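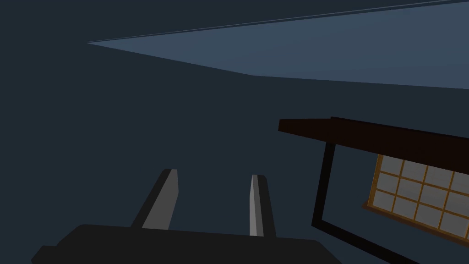
A rendered view with a blue plane at the top.

Home | News | Roads and Sidewalks | Council | Contact

Vovwood to repair 998 sidewalk panels before next winter
Tue 6 January
By Usa Srisuk

The town of Vovwood has approved a program to repair its sidewalks on the streets north of the river. The public works department counted 1,564 damaged panels during its walking survey in September. From these, 998 are in the first contract, and the others must wait for the next budget.

The contract was given to Iltar, a paving firm from the neighboring county. Its crews will grind the edges where one panel stands higher than the next, and they will pour new concrete where the panel is broken. Work begins on Vik Street, near the elementary school, as soon as the ground is no longer frozen.

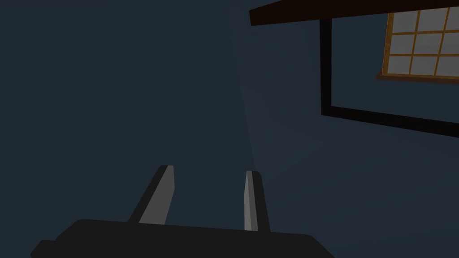 Parking and access

Residents will get a paper notice at the door 4 days before the crew arrives. Cars should be moved from the street by 7 in the morning. Driveways with new concrete will stay closed until the crew takes away the barriers.

The town has also set aside money for 20 new curb ramps, most of them on Bronura Avenue. Tree roots are a separate matter. The department asks owners not to cut roots by themselves and to call the office first.

Comments

Dell_R: Is the east side of Bronura Avenue included? My mother uses a walker and she has to go in the road there.

northbank: Good news, but grinding was done on our block before and the panels moved again.

K. on Vik St: Please put the notices inside the storm door. The last ones blew away.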